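Dos juegos de dedos para la misma pinza

Sábado, 4 de julio de 2026

Llevo dos semanas con la comparación de dedos que prometí en la entrada anterior y ya tengo números. Los dos juegos van en la misma pinza, una Punard de dos dedos paralelos, con el mismo controlador Treloar y el mismo firmware. Lo único que cambia entre una tanda y otra son los dedos y, por fuerza, el desplazamiento de la herramienta en la configuración.

El primer juego es el que viene de serie. El segundo lo vende Nivenard como recambio y es más largo, con la punta más estrecha. Cuesta 85 euros el par, más el envío. Los tornillos coinciden y el cambio se hace en cinco minutos, aunque la primera vez tardé bastante más porque apreté de un solo lado y los dedos quedaron cruzados.

La prueba es sencilla: coger una pieza de plástico de la mesa, levantarla, llevarla hasta un recipiente y soltarla. 300 intentos por juego, repartidos en varias tardes, con las piezas en posiciones distintas y sin recolocar nada a mano entre medias. Cuento como fallo cualquier cosa que no termine con la pieza dentro, también las veces que rebota en el borde y sale.

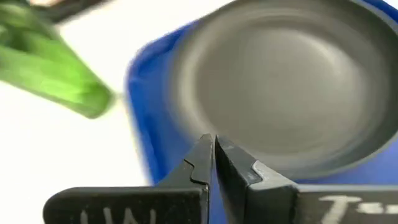 Con los dedos de Nivenard salieron 283 intentos buenos. Los fallos se parecen mucho entre sí: la pieza está pegada al borde del recipiente, el dedo toca primero el plástico y la pinza cierra un poco desviada. Con los de serie el resultado fue peor, pero no doy la cifra todavía porque en una de las tandas tenía mal puesto el desplazamiento y quiero repetirla entera. Prefiero esperar una semana más antes que publicar un número que luego tenga que corregir.

Lo que sí puedo decir ya es cómo se nota la diferencia al manejarlos. La punta estrecha entra mejor entre dos objetos juntos y cuesta menos coger algo fino que esté plano sobre la mesa. A cambio, flexa más. Si aprieto al máximo una pieza dura, las puntas se abren un poco por abajo y la pieza gira. Bajé la fuerza de cierre y dejó de pasar con casi todo, menos con las piezas redondas y lisas.

El acabado es otro asunto. El recubrimiento se gasta donde rozan las piezas, y para la cámara de muñeca eso importa – un brillo nuevo en la punta cambia lo que ve el detector. Mi solución de momento es pasar rotulador negro mate antes de cada tanda. Funciona, mancha un poco y hay que acordarse.

También probé la cámara en dos posiciones. Adelantada se ven las puntas muy bien, pero casi no queda sitio para lo que hay detrás y cualquier movimiento rápido sale borroso. Retrasada entra media nave en la imagen y el objeto ocupa muy pocos píxeles.

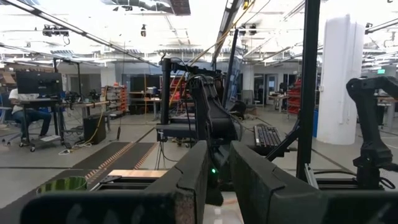

Me he quedado con una posición intermedia y la exposición fija. Con la exposición automática, el paso de la mesa blanca a una zona oscura tardaba en compensarse y el detector perdía la pieza justo cuando más falta hacía. Con la exposición fija hay que tener siempre la misma luz, así que grabo con los fluorescentes encendidos aunque sea mediodía.

Del controlador Treloar tengo poco que contar. La interfaz es fea y los registros se guardan en un formato propio, pero no se ha colgado ni una vez en todas las tandas. Para convertir los registros uso Hustodia, que los pasa a CSV sin perder las marcas de tiempo. La última versión ya lee también la corriente del motor, y con eso se ve bastante claro cuándo hay contacto y cuándo la pinza cierra en vacío.

Queda repetir la tanda mala y probar unas almohadillas de silicona en las puntas. Las pedí el lunes y siguen sin llegar.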